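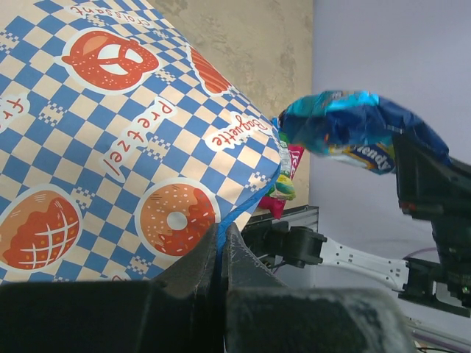
Fig. 1. Wrist camera view. A second gripper holds a blue snack bag beside the checkered bakery print.

Unit 6: Recording demonstrations with two arms

The Josilis exercise uses snack packages and one large item with a checkerboard pattern. Shiny wrappers crumple and change shape in the gripper, so one clean recording tells the learner very little. Your group records 10 episodes per session. The full class set is 1,000.

Start the wrist cameras before either arm moves. Keep both arms slow when a package is in the air; a fast swing blurs the print. If a package drops, finish the episode and mark it "drop" in the log. Do not delete it. Last March's set had 281 marked episodes and they were all used.

Check the wrist view after each episode. The fingers always take up the bottom of it, and a large item close to the camera can hide the smaller packages. Note which ones are partly covered.

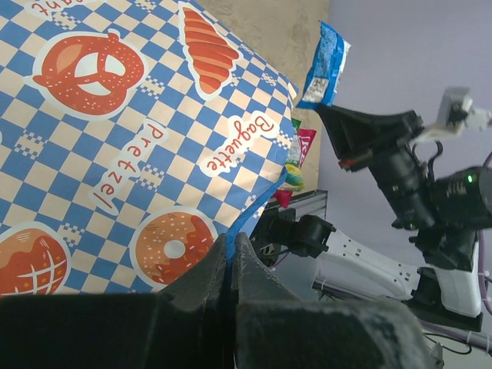 Log entries

Write the episode number, the package held, the arm that held it, and any mark. Upload to the Nondora folder before leaving the lab.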